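Learning to Sleep Again, at My Age

August 2021

I have been living in Tamport for a long time now, and I am still surprised by how early people here start the day. In the town where I was born, nobody respectable was awake at five in the morning except the baker. Here my neighbor cuts his grass before seven, and he waves to me like it is noon.

I am writing this because several readers asked me what happened with my sleep. In February I wrote a short and rather sad post, where I said that I had slept badly for 13 nights, one after the other, and then I did not write about it again. I apologize for that. I did not want to say anything until I had something to say.

First, how it was. I fell asleep without a problem, usually at eleven. Then at three I was awake, completely, as if someone had called my name. I was not worried about anything special. I went through the shopping list, a conversation with my sister from years ago, the words of a song I do not even like. At six I became sleepy again, and at half past six the alarm rang.

At work I could do the simple things, but I read every email two times. I put the milk in the cupboard. Once I drove to the old address of our dentist, who moved away long ago, and I sat in the parking lot for a while before I understood my mistake. 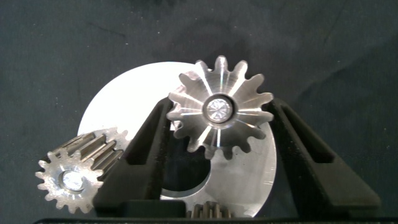
Metal parts on a dark cloth.

My doctor was kind and asked many questions. She did not find anything wrong with me, and she gave me a sheet of paper with advice. I must confess that I was a little disappointed. I wanted a pill, or at least a name for it. The sheet said things that everybody knows already: no coffee late in the day, no screen in bed, a cool room, the same hours every day. I put it on the refrigerator and looked at it with some anger for a week.

Then my friend Heiðrún Lund came to visit, and she read it while I was making soup. She asked which of these things I was doing. I said, well, the room is cool. She laughed so much that she had to sit down.

So I began with the coffee. I drank my last cup after lunch, then before lunch, and in the end only at breakfast. The first four days I had a headache and was not nice to anyone. My husband went to visit his brother in Prorkmont that weekend, and I think he stayed one night longer than he had planned.

After the coffee came the telephone, and this was much harder. I used to read the news in bed, and when I woke at three I read it again, to see if something had changed. Now the telephone sleeps in the kitchen, in the drawer with the towels. I bought an old-fashioned alarm clock which ticks so loudly that it had to move to the hallway – but I can still hear it ring from there, and I have to stand up to stop it, so maybe it is better like this.
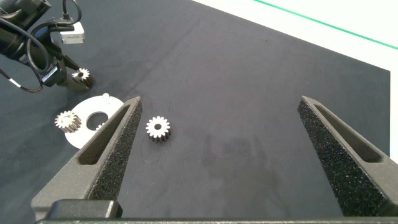 What I do at three o'clock now

I still wake up sometimes. I want to be clear about this, because some people write about their sleep as if they had repaired a washing machine. The difference is that I do not fight in the bed anymore. If I am awake for what feels like a long time, I get up, put on my husband's big sweater and go to the living room. I turn on the small lamp, only that one.

And there I read a book. It must be a book that is good but not too good. I tried a crime novel and finished it at dawn, so this was a failure. At the moment I am reading the memoirs of a sea captain, Bermúdez, which I found at the library sale. It has 417 pages, and most of them are about cargo. He describes the loading of onions with great care. I have grown fond of him, but I have never managed more than six pages in one night.

Heiðrún recommended me a tea called Rarine, which has some herbs in it and smells like a barn. I cannot say if it helps. I like to hold the warm cup, and it gives me something to do with my hands while the captain is speaking about onions.
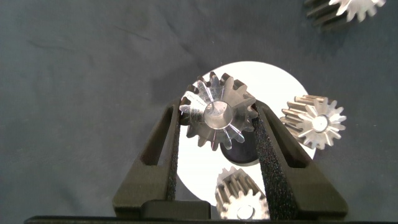
The sheet from the doctor also suggested to keep a sleep diary, and for this I used a school notebook. Every morning I wrote when I went to bed, when I woke and how I felt, in one line. I did it for 91 days. It was useful mostly in one way: I saw that the bad nights were fewer than I believed. I would have told you that I slept badly the whole spring, and the notebook said it was perhaps two nights in a week, and later one.

It also showed that wine is not my friend. Even one glass with dinner, and at three I am sitting with the captain. I was sorry to learn it. My husband says that he will drink my glass for me, and he keeps his promise.

My mother, when I told her all this on the telephone, said that she has woken at three every night since she was 50, and that she irons. She has never thought of it as a problem. Her pillowcases are very beautiful.

I am now on page 300 of the memoirs, and the ship has left the harbor again with a load of dried fish. If somebody knows another book of this kind, please write it in the comments. I will need a new one by winter.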